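Etelka Magyar doesn't trust the curve, and neither should you
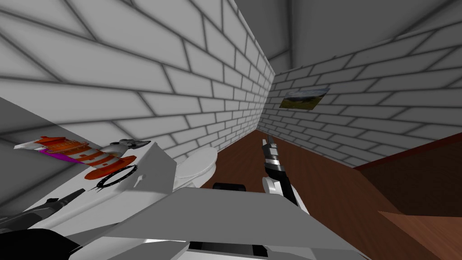
Etelka Magyar has been tuning engines out of a two-bay shop in Pliltau for most of her working life, and she has a low opinion of anything that promises horsepower before a wrench has been picked up. So when Gramia started offering its intake and exhaust modeling package to small shops last March, I wanted to hear what she made of it. She had bought a license. She had also, she told me, nearly asked for her money back.

"The first thing I did was put in an engine I already knew," she says. "A small-block I built for a customer, street car, mild cam. I had the dyno sheet in the drawer. I wanted to see if the program could tell me something I already had on paper."

And could it?

"It told me 300 horsepower. Very nice round number. The dyno said 17 less." She shrugs. "People will say that's close. It is close, if you're writing an ad. If you promised the customer 300, it's a phone call you don't want to make."

Gramia's sales material leans hard on the word accuracy, and it is fair to ask accurate compared to what. A simulation needs flow numbers for the cylinder head, and most hobby builders don't own a flow bench. They copy a figure out of a catalog, or off a forum where somebody else copied it from the catalog. Magyar had her own heads flowed at Lengyel, the machine shop across the river, and even then she had doubts.

"Lengyel does good work. But I took the same head to Dendbridge a while back and got a different number. Same head, same ports. Different bench, different guy, different radius plate on the inlet. Which one do I type in? The program doesn't ask where I got it. It takes what I give it and draws me a pretty line."

The line bothers her more than anything. She brings it up three times while we talk. A curve on a screen looks finished, she says, and people stop asking questions when a thing looks finished. She has had customers walk in with a printout, already sold on a cam they picked at midnight by clicking through a list until the peak went up.

"The peak always goes up if you click long enough. Then you look at what it does at 2,000 rpm and the car won't pull out of a driveway. But they didn't print that part."

I put it to her that this sounds like a complaint about customers, and that the software can hardly be blamed for what people choose to print. She thinks about it longer than I expected.

"Okay. Some of it, yes. But who decided the peak number should be in the biggest type on the page? Somebody at Gramia did. They know what sells."

She does use it, though. This took some getting out of her. She runs it before she orders a camshaft, to compare one against another on the same short block, and she admits it has been right about the direction of a change more often than not – longer primaries moving torque down, a tighter lobe separation making the idle worse. On header length it steered her away from a set she would have bought on habit.

"For A against B, fine. I believe it a little. If it says B makes more than A in the middle, B probably does. How much more, I don't care what it says. I'll measure it."

What about shops that can't afford dyno time, or drivers building one engine in a garage? Isn't a decent guess better for them than none?

"Maybe. If they know it's a guess." She still builds from notebooks, and keeps the Gramia results stapled in beside the real pulls so she can see how far apart they were. She wouldn't let me copy the pages. Two of the engines in there belong to people who race against each other.

The next version is supposed to model detonation. I asked if she'd pay for the upgrade.

"Ask me when somebody else has melted a piston with it," she says, and goes back to lapping a valve.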